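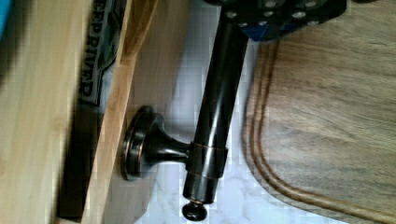 Finish scratches are the first thing I think about whenever a robot arm is going to share a bench with me, and most of my house rules grew out of them. Glossy dark bronze is the worst for it! A bathroom fixture like this one has a long shiny rod and a round flange with a thin coppery edge, and that edge shows everything. So the grip goes on the rod, well away from the flange, and I clear a proper path before the flange gets anywhere near a board.

I keep my rules on a sheet taped inside the cupboard door. Fadime Kılıçarslan wrote the first version for the Narnar workshop and I've been scribbling on it ever since, so what follows is half hers and half me arguing with her.

## Before anything moves

- Wipe the gripper pads with a barely damp cloth and let them dry. Grit on a pad is sandpaper.
- Take your rings and watch off, tie your hair back, push up loose sleeves.
- Find the stop button with your hand, eyes closed. If you have to feel around for it, move it closer.
- Decide who's running the arm and say it out loud. One person, and that person doesn't wander off to make tea (guilty).

## Speed and grip

Start at the slowest setting you've got. I run a new part for 2 full passes at that speed before I touch the dial, and I go back to slow whenever I swap the part for a different shape. Yes, even when it's nearly the same shape. A knob on the end or a post sticking out to the side changes how much room you need, and you want to learn that slowly.

For grip force, begin light and work up. If a rod turns in the fingers, try cleaner pads before you squeeze harder. Bülent Aydoğan swears by a strip of soft silicone on each finger, and after a summer of trying it I'm a convert, though you do have to check that it hasn't started to peel.

## Hands

Mine stay outside the tape line while the arm has power to move. Want to straighten a board? Stop the arm, wait until it's still, then reach. A pause in the program doesn't count as stopped, it may just be thinking about its next move!

## Afterward

Park the arm low with nothing in the gripper, switch it off, and write one line in the log: the part, the speed, anything odd. I'm at 977 lines now, and the dull ones have been surprisingly useful when something starts to slip. Pads get a good look every 60 runs or so, and I swap them in pairs.

Next job is tidying up the cable, which I've been putting off since October.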